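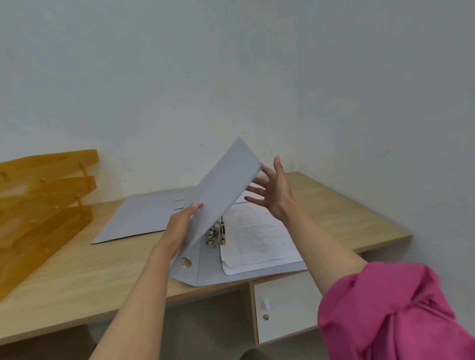 How I plan a budget for a small office robot

Before you ask anyone for a quote, get the paperwork in one place. I keep mine in a lever-arch binder (yes, paper!) because I scribble on everything, and I like being able to flip back to what a salesperson told me in October.

Step 1. Write down the job. Mine was filing: open a binder, add sheets, close it, stand it back up. Do it yourself at your own desk a few times and note which hand does what. I had the robot down as a one-arm purchase until I tried it, and then my left hand was holding the cover while the right one did everything else.
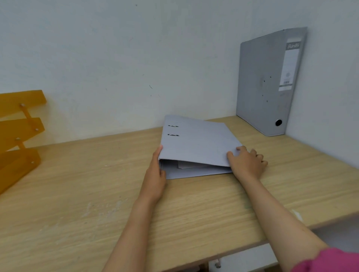 Both hands on the binder, with the box file standing by the wall.

Step 2. Price the whole thing, arms and all. I asked Brestarus and Clorker for quotes, and the Clorker one looked wonderful until Isla Sutherland spotted that the grippers were a separate line at $1,510. Each! Ask for mounting, cables, spare fingertips, shipping and training on the same sheet, or you'll be comparing apples to half an apple.

Step 3. Measure your furniture. Desk depth, height, how far it is to the wall, what's under the top where a clamp would go. If you have drawers below, check that they still open with the clamp on.

Step 4. Budget for people's time. I put in 35 hours for setup and Struan Forsyth made me change it to 40, plus three half days for whoever will be using it.

Step 5. Ask for a trial with your own binders. Stiff covers, soft covers, a few sheets, a fat stack. Demo binders are always brand new and yours probably aren't.

Then put the quotes in date order, write the expiry date on each one in big letters, and pick a day to decide before the first one runs out.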